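Project report: teaching two arms to handle gift boxes

So my project this term was about getting a pair of robot arms to copy what a person does, and I'm going to be upfront that I picked it mostly because driving the arms looked like fun. (It is fun! It is also hard on the shoulders.)

The way it works in our lab at Nistham is that you hold a pair of small leader arms, one in each hand, and whatever you do with them the big arms do too. Every run gets saved as a demo, with the joint angles and the camera video side by side. Later on the demos go into Zivari, our training code, and it tries to learn the moves from them.

My plan was 100 demos. My first 30 were pretty bad and I threw all of them out. I kept stopping halfway to think about where to go next, and the policy learned to stop halfway too, just hanging there over the table. After that I made myself plan the whole move before I hit record, and things got a lot smoother.

The other thing I had to learn was bringing both grippers in at the same time. If one side touches first, the box slides away and you end up chasing it. Ribbon makes it worse, because loose ends like to catch on the fingers. I also changed the layout between runs and left other stuff on the table so the policy couldn't just memorize one spot.

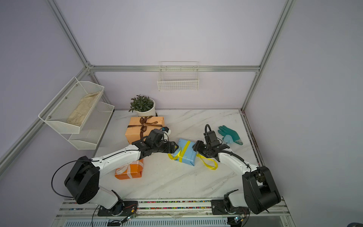
Figure 1. Both arms reaching in toward the light-blue box, with the other two gift boxes over on the left.

I trained for 3000 steps, then started over with a longer recording of each approach. The second version goes for the right box more often, but it still gets confused when a ribbon lies across its path. In August I want to redo the demos with a slower close on the grippers and see if that helps.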